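Plimmont Evening Program in Applied Computing
Course handout: Devices and Networks
Unit: Message brokers, and what they don't do for you
Revised February 2022

Read this before the lab. The lab sheet assumes you have.

Why this unit exists

Most of the material you'll find on messaging for small connected devices was written by people selling a broker. It will tell you that publish/subscribe "decouples" your system, and then it will show you a diagram with a cloud in the middle. I have no quarrel with brokers. I have run them for years and would pick one again for plenty of jobs. My quarrel is with the diagram, and with the idea that once you've drawn the cloud, the hard part is done.

So we'll go through the claims one at a time and ask what each of them costs.

The basic setup, quickly

A device publishes a message to a topic. A topic is just a string with slashes in it. Some other program has told the broker it wants messages on that topic, and the broker passes them along. The publisher doesn't know who is listening, or whether anyone is. The listener doesn't know who sent the message unless the sender wrote that into the topic or the payload.

Our running case is the Wistolmont cold store. It has 59 temperature sensors, each publishing a reading every 30 seconds. You'll see topics like this in the lab:

wistolmont/room4/shelf2/temp
wistolmont/room4/door/state

And a subscription with a wildcard:

wistolmont/+/+/temp

The plus sign matches exactly one level. The hash sign matches everything from that point down and can only go at the end. People get this wrong constantly, including people who have been told.

Claim 1: "Publishers and subscribers are decoupled"

They are decoupled in one way: neither one needs the other's network address. That's useful. When the logging program moves to a new machine, you don't touch the sensors.

They are still tied together by the topic names, the payload format, the units, and the meaning of the timestamp. If a firmware update changes Celsius to Fahrenheit, the broker will deliver every message perfectly and your alarm program will do something stupid. With a direct connection you would at least know which programs to go check. With a broker you may not have a list of who is listening, and many installations don't keep one.

My advice is to write the topic tree and payload format down in one file, give it a version number, and treat a change to it the way you'd treat a change to a database table. If a vendor tells you their tool does this automatically, ask to see what happens when two versions are live at once.

Claim 2: "Guaranteed delivery"

MQTT gives you three levels of quality of service.

QoS 0: send it and forget it. The message may be lost. It won't be sent again.
QoS 1: the receiver has to acknowledge. The message may arrive more than once.
QoS 2: a four-part exchange, meant to get the message across exactly once.

Notice what these cover. Each one is a promise about a single hop, between a client and the broker. The publisher's hop and the subscriber's hop are separate. If the sensor publishes at QoS 2 and the logger subscribed at QoS 0, the logger gets QoS 0. The sensor has no way to find out.

Notice also what "delivered" means. It means the client library took the message. Whether your code then wrote it to disk, or crashed halfway through parsing it, is your business. I've seen more data lost in that gap than anywhere on the wire.

For readings that repeat every 30 seconds, QoS 0 is often fine. Losing one is no great harm, and the next one is on its way. For a door alarm, use QoS 1 and make the receiving program able to cope with duplicates. I rarely find a good case for QoS 2. It costs extra round trips, and you usually need duplicate handling further down the line anyway.

Claim 3: "Late subscribers get the latest value"

Only if the message was published with the retain flag set, and only the last retained message per topic. This is a handy feature and also a trap. A retained message has no built-in age in MQTT 3.1.1. If a sensor dies, its last reading sits in the broker and gets handed to every new subscriber, looking as healthy as ever. A dashboard restarted a week later will show a nice steady temperature.

Two habits help. Put the time of measurement in the payload, from the device if its clock can be trusted and from the gateway if it can't. Then have the dashboard refuse to show a number older than some limit you chose on purpose. A gray box with a dash in it is a better display than a wrong number.

Version 5 of the protocol adds a message expiry interval, which helps if your broker and all your clients support version 5. Check that. Don't take the box's word for it.

Claim 4: "The last will tells you when a device goes down"

The will message is sent by the broker when a client drops off without saying goodbye. How does the broker know? Either the connection closes, or it hears nothing for one and a half times the keep-alive period. Set the keep-alive to an hour and you may wait ninety minutes for the bad news. Set it to a few seconds on a flaky cellular link and you'll get a stream of false deaths.

A will also says nothing about a device that is connected and useless. A sensor with a broken probe can keep its session open all year. Watch the data as well as the connection.

Claim 5: "It scales"

Ask: scales in what? Number of connections, messages per second, size of messages, number of subscribers per topic, and number of retained topics all load a broker differently. A benchmark with 2,000 idle clients tells you about memory. It tells you very little about what happens when they all reconnect at the same moment after a power cut, which is when you'll care.

Reconnect storms are the thing to plan for. Every client should wait a random time before trying again, and the wait should grow after each failure. Most libraries can do this. Quite a few have it turned off, or do the growing without the random part, so that all your devices back off together and come back together.

Claim 6: "It's secure, it uses TLS"

TLS protects the line between the client and the broker. The broker itself sees everything in the clear. If one device's password is shared by all of them – and it very often is – then anyone who opens one unit can publish as any other. Per-device credentials and a topic access list are dull work, and they are most of the security you'll get. The access list should say that a shelf sensor may publish to its own topic and nowhere else, and may subscribe to nothing unless it truly needs commands.

Payload format: a short detour

The Wijesinghe gateway in the lab sends JSON. It's readable and it's fat. The Hasovitz unit packs the same reading in binary. It's small, and you can't debug it by eye. Arguments about this get heated for no good reason. If the link is cheap and plugged into the wall, use the one you can read. If you pay by the byte or run on a coin cell, measure first, then decide. Connection setup and TLS handshakes may well outweigh anything you save in the payload.

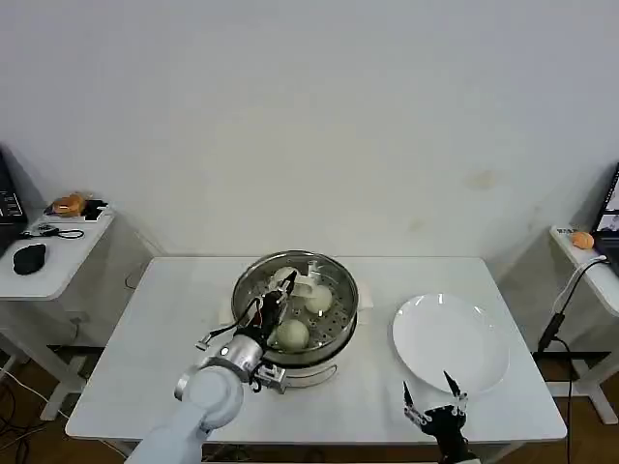 Steamer with buns on the tray 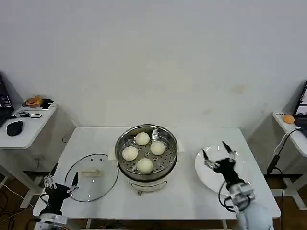 Whichever format you choose, put a field in it that says which format version it is. One byte will do. Adding it after the devices have shipped means guessing from the length, and I have had to write that guessing code.

When not to use a broker

If there is one sender and one receiver, and they can reach each other, a plain HTTP request may be all you need. It gives you a reply code, which is more than publish/subscribe gives you. If you need to ask a device a question and get its answer, you can build that on topics, and version 5 has response topics for the purpose, but look hard at the plumbing before you commit. If you need to replay last month's messages, you want a log or a database. A broker hands messages on; most of them keep very little.

Before the lab

Install the command-line publish and subscribe tools and check that they can talk to a broker on your own machine.

Publish a retained message, stop the publisher, start a new subscriber, and look at what comes back. Then clear it by publishing an empty retained message to the same topic.

Subscribe at QoS 0 to something published at QoS 1 and write down which level the subscriber reports.

Kill a client that has a will set, first by closing it properly and then by pulling its network. Time both. Bring your numbers, along with the keep-alive value you used.

The September group's lab sheet used the older topic tree without the shelf level. If you've been handed a copy of it, the wildcard exercises won't match.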